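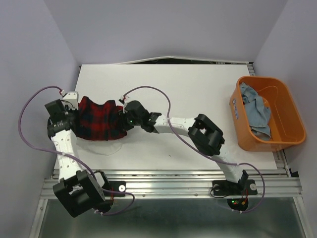 Fladmont Plaid Cloth, red and dark blue

I've been selling cloth out of my little shop for 12 years now, and I still get silly about a good plaid. The Fladmont is the one I reach for at home, so forgive me if this page runs long.

It's a red and dark blue check with black lines running through it, and the red really is red (I've had people write and ask if it leans orange, and to my eye it doesn't at all). The blue is deep enough that in the evening you might take it for black. If you want something that matches a pale gray room, this is going to stand out a lot, which is why I like it!

What do people use it for? Mostly drying dishes and covering dough. I also wrap bread in mine, and one customer bought a stack to use as big napkins for a cookout in May and then came back for more. It's cotton, plain weave, hemmed on all four sides. There's a hanging loop at one corner, sewn into the hem so it doesn't pull out when somebody yanks it off the hook. I have a yanker in my house, so I checked.

Now, wrinkles. It wrinkles. Leave it in a heap on the table and it'll look like a heap when you come back. I never iron mine - I take it by two corners, give it a good snap, lay it down and smooth from the middle out with the flat of my hand. Then fold in half, line up the stripes, and fold again. The check makes it easy to get the edges square, and I can't say the same for the plain Hirano cloths, much as I love them.

Setsuko Kobori, who sews most of these for me, folds hers in thirds the long way and then rolls them up. They take up less room in a drawer like that, and they look very nice in a basket if you're giving them as a present. I've tried it and mine come out lopsided, but go ahead and have a try.

Washing: warm water, with dark things the first couple of times. Mine let go of a little red in wash number one and I had a pinkish sock for a while. After that it settled down. Tumble dry low or hang it up, whichever you do already. Skip the fabric softener if you're going to dry glasses with it, as it leaves a film and the cloth won't soak up much.

It'll be a bit stiff out of the package and gets softer every wash. I'd say it's at its best after a month in the kitchen.

Details
Item number: 1763
Color: red / dark blue plaid
Material: cotton
Sold in packs of 2
Price: $13 per pack

Goes well with: the Tallden bread basket, or the Sellness wall hook if you'd like the loop to have somewhere to go.

Orders placed before noon usually go out the same afternoon. If you want a bigger bunch of them for a party or a café, drop me a note first so I can see what's on the shelf - Setsuko needs a couple of weeks to sew a large batch.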